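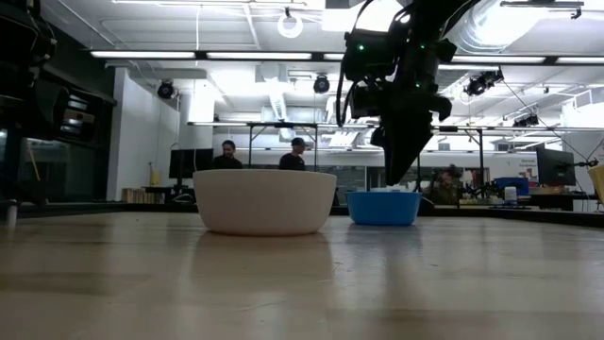

Two bowls on the table, one white and one blue.

Let the Nurseries Tell Us Where the Plants Came From

I bought a potted hydrangea last November and asked the fellow at the till where it had been grown. He looked at the tag, turned it over, looked at the other side, and told me it was grown "out of town." Well, yes. I'd gathered that much!

I've been going on about this to anyone who'll stand still, so I may as well write it down. I think every potted plant sold in this country should carry a label saying where it was grown, and where it was grown before that if it's been moved along. My jumper has to tell me where it was made. So does my tin of tomatoes. The hydrangea, which comes with a pot full of soil and whatever happens to be living in the soil, can get away with a picture of a hydrangea and the words "part shade."

My neighbour Marietjie Le Roux thinks I'm being a pain about it, and she's put up a decent argument over the fence more than once. She ran the plant side of a garden centre called Joubert for years, and her view is that growers are flat out already and a label won't stop a single beetle. Bugs can't read, she says. Fair enough. But I've never thought the label was there to stop the bug. I want it there for afterwards, when someone finds grubs in a garden bed and needs to work out which truckload to worry about.

I know how that goes because I've had a small taste of it. I had 3 boxwoods go brown on me in one season (a row I'd babied along, too, with the good mulch and everything) and when I rang round trying to find out what they might have come with, I got nowhere. The shop had bought them from a wholesaler. The wholesaler, Fenitz, was perfectly nice on the phone and said they took in boxwood from seven different growers and bunched it all up by size. By size! So all the six-inch pots sit together and all the bigger ones sit together, and where any of them started out is anyone's guess. I dug mine up, bagged them, and put in a rosemary.

Now, the usual answer is that the trade keeps its own paperwork and the inspectors can ask for it. I'm sure plenty of places do keep it, and keep it beautifully. Zodwa Ngcobo, who has the little native plant nursery out on the Kuretti road, writes the batch on every pot by hand with a paint pen. She's got thirteen benches and can tell you what was sown on each of them without looking anything up. I asked if it was a nuisance and she said it was less of a nuisance than a phone call from me. (I do ring a lot.)

But paperwork in an office does nothing for the person who's taken the plant home. We're the ones swapping divisions with our sisters and leaving spare tomatoes at the end of the drive with a sign saying FREE. Once a plant is in a backyard it keeps on travelling, and there's no inspector following behind. If the tag had the grower and the batch on it, I'd at least have something to match against when a notice goes out. As it stands I read those notices, wander outside, stare at the garden and come back in none the wiser.

Cost is the one bit where I'll give ground. A tiny grower shouldn't have to buy a fancy printing setup, and I'd hate to see this turn into another app. There was one doing the rounds called Estix where you scanned the pot and it was supposed to tell you everything, and all it ever told me was to update it. A line of plain text on the tag would do me. Grower, district, batch. Give people a few years to use up their old tags. Let the really small ones use a paint pen like Zodwa.

Marietjie's latest is that shoppers won't read it anyway, and she may be right about most of them. I don't read the washing instructions on my jumpers either, until I've shrunk one. I'd still like the label to be there.

In the meantime I've started asking at the till every time, and I write the answer on the back of the tag and keep the tags in a biscuit tin in the shed. The hydrangea's says "out of town."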